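Floltance two-arm kit: common questions

What comes with the kit?
Two arms, two hands, the round base, the cables and a roll of thin tape for marking out the work area. The table is not included. Most buyers use one they already have.

How do I know a hand is switched on?
Look for the small blue lights at the fingertips. If a finger stays dark, check the connectors at the wrist first.

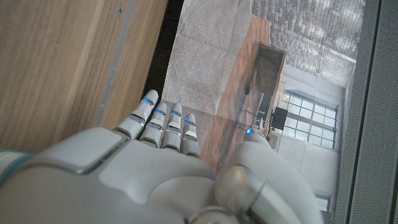

Delivery takes about 13 working days from our Dandbridge workshop. The Brekke depot holds spare hands and can usually send one sooner.

What size of table do I need?
At least 140 cm wide. The arms reach in from the front corners, so leave the sides clear for the cables.

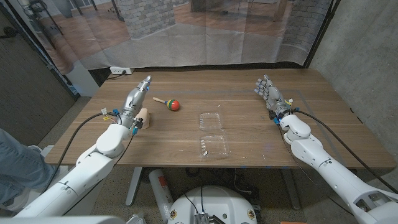
Both hands at the table, with two clear containers and a toy maraca.

Can it handle light plastic items?
Yes, but go slowly at first. Thin cups and boxes slide easily - start with the lowest grip setting and work up.

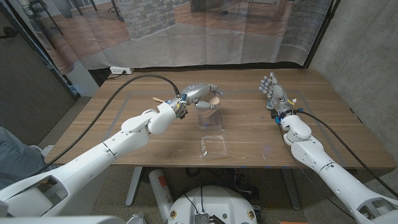

Left hand over a clear plastic cup, right hand open.

Is there a warranty?
Two years on the arms and base, one year on the hands. Repairs are done at Brovmont.

Can I hire the kit before buying?
Yes. Hire costs £162 a day and is taken off the price if you buy by the end of March.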